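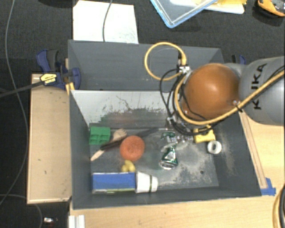 Figure 11.1 A KUKA arm over a bin of mixed objects. The brush, sponge ball and paper cup each call for a different kind of grip.

Chapter 11
Picking from a Mixed Bin

Reach into your backpack without looking and pull out a pencil. You probably did it in a second or two, and you may have pushed a notebook out of the way without noticing. Now try to write down every step so that a machine could follow it. Where does the hand go first? How wide are the fingers? What happens if the pencil is under something?

Welcome to the best problem in this book! Up to now your arm has moved blocks from one marked square to another. You knew where each block was, because you put it there. In this chapter the objects land however they land, and your program has to deal with it. Teams that have worked through the Fukari Bin Challenge tell us this is where the project starts to feel like real robotics, and we agree.

What you will learn

By the end of the chapter you should be able to
explain the difference between a grasp point and an approach direction
choose a pick order when one object rests on another
write a retry rule that doesn't repeat the same mistake
keep a pick log that another team can read

Before you start

You will need the arm program you saved at the end of Chapter 10, your Flisto workbook, and a bin with a flat floor. Read the safety page again, even if you know it by heart. One person stays at the stop button the whole time the arm has power.

11.1 Objects that don't behave

A toy brick is kind to beginners. It has flat sides, it keeps its shape, and it stays put when the fingers close. A ball has no flat sides at all, and a hard push at the wrong height sends it rolling. A paper cup is light and hollow, so a grip that suits the brick may flatten it. A crushed can is the real troublemaker — no two are bent the same way, and the shiny surface can confuse a camera.

Then there is the matter of what lies on what. Look again at Figure 11.1 and find the ball, which sits partly on the handle of the brush. If your program goes for the handle first, what might the ball do? Talk it over with your team before reading on. There is more than one good plan, and we have seen classes argue about it happily for a full period.

Key terms

Grasp point: the place on an object where the fingers close.
Approach direction: the path the gripper takes on its way to the grasp point.
Clutter: objects close enough together that moving one may move another.

Warm-up activity: Be the gripper

Work in pairs. Put 11 classroom objects in a box and shake it gently. One partner closes both eyes and may use only a thumb and one finger. The other gives spoken directions: left, right, down, close, lift. You have 90 seconds. Write down each try in your log, including the misses, and then trade places.

Keep those notes. In Section 11.2 you will turn the directions that worked into the first lines of your pick program.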